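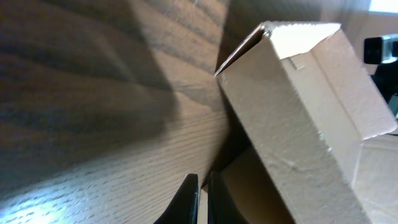 Before you trust a success rate, rerun it with one camera hidden. Papers on box closing, the Varlow one included, report a single number and skip this test. Wrist views give a policy plenty to cheat with: the bare cardboard fills half the view, and the wood grain beside it is an easy landmark.

1. Train on 200 demos with all cameras.
2. Mask one wrist stream and retest.
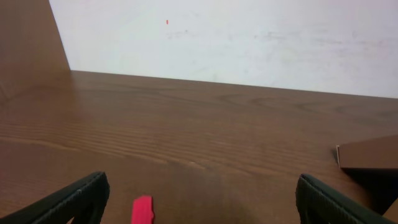
**Jillano, December**

3. Check for clutter at the edge of view. A bit of red between the fingers may be all the policy has learned to look for. I'd drop those clips and retrain. 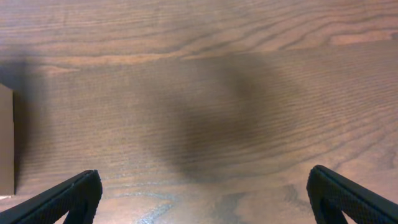 4. Score the shadows separately. Grostus, our baseline, claims to ignore lighting, and I don't buy it yet. With the gripper open over bare wood, the dark blotch in the middle is the strongest shape going. Run 8 trials per lamp position.

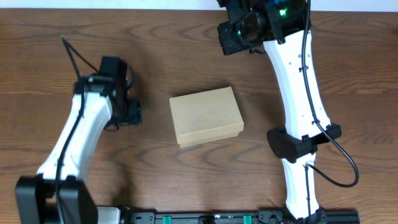
Irena Ziółkowski objects that masking a camera changes the input so much that any policy would fail, so a drop proves little. Fair. Retrain with masking for 2 seeds, then compare.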